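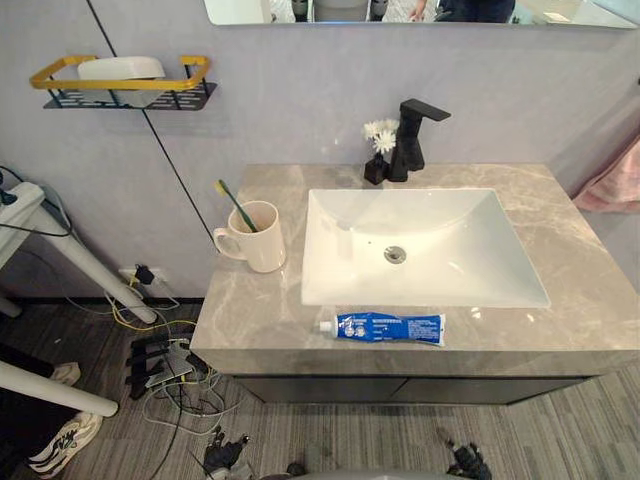

Doubters wanted: sleep study, Plenham

Does going to bed at the same time every night do anything? Huva says yes. We at Wainwright have read the claims and we're not convinced – so we want 60 adults to try it for four weeks.

You keep a paper diary and come in for two visits. Pay is $654, sent after the second visit. No pills, no app, no promise you'll feel better.
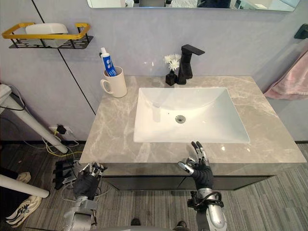
Jurkach, from an earlier round, wrote to us that the diary got dull fast and the early nights were "fine, I guess."

Apply by the end of October.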